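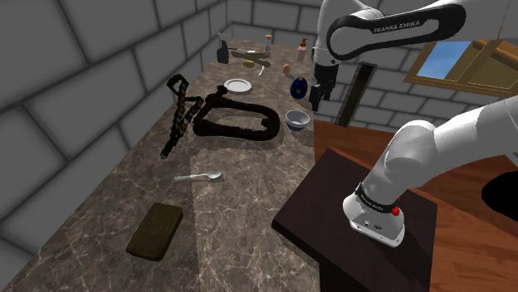

Stone worktop with pale veining, set against a grey block wall.

Storemia Surfaces: Frequently Asked Questions

30 shares | 2 comments

Which materials does Storemia supply?
Storemia supplies natural stone worktops and solid timber for domestic and small commercial premises. Stone is cut at Olska and timber is prepared at Kivell. Laminates are not stocked.

Will my worktop match the showroom sample?
Not exactly. Veining, mottling and background colour differ from slab to slab, and a single slab may be darker at one end. Customers ordering stone are invited to view and reserve their slab at Olska before cutting begins. A reserved slab is held for 30 days.

Will the joints be visible?
Most worktops over three metres are made in two or more sections. The seam is filled with tinted resin and remains faintly visible in most lights. Its position is agreed on the drawing, and changes after signature are charged at £100.

How should stone be cleaned?
Use warm water, a soft cloth and a mild washing-up liquid. Vinegar, lemon juice and limescale removers will mark marble and should be wiped up at once. Scouring pads must not be used on a polished finish.

How often does stone need to be sealed?
Marble is sealed at the workshop and should be sealed again every year. Granite may be left longer — a few drops of water on the surface will show whether the seal is still sound. If the stone darkens beneath them, apply Hattori sealer as directed on the tin.

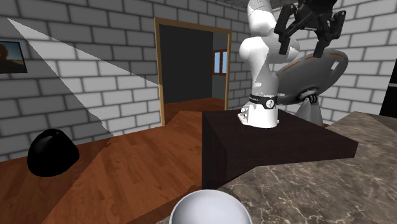
Can timber be ordered to match existing furniture?
Timber is finished with oil or hard wax, and five shades are available. Customers should send a sample or a clear photograph of the piece to be matched. Dark brown wood, such as the pedestal block shown here, usually needs two coats of the deeper oil, and the grain will be less distinct afterwards. Matching is carried out by eye and is not guaranteed.

What does the guarantee cover?
Workmanship and joints are covered for five years. Heat damage, staining and movement in the supporting units are excluded.

What deposit is required?
A deposit of £200 is payable on orders below £2,000. Larger orders are quoted individually, and the balance falls due on the day of fitting.

Whom should I contact with a complaint?
Please write to Xóchitl Esquivel, Customer Relations, quoting your order number. A written reply will be sent within ten working days.

Last reviewed December 2019

Related pages
Preparing your kitchen for fitting
Oiling and waxing timber
Visiting the Olska slab yard
Terms of sale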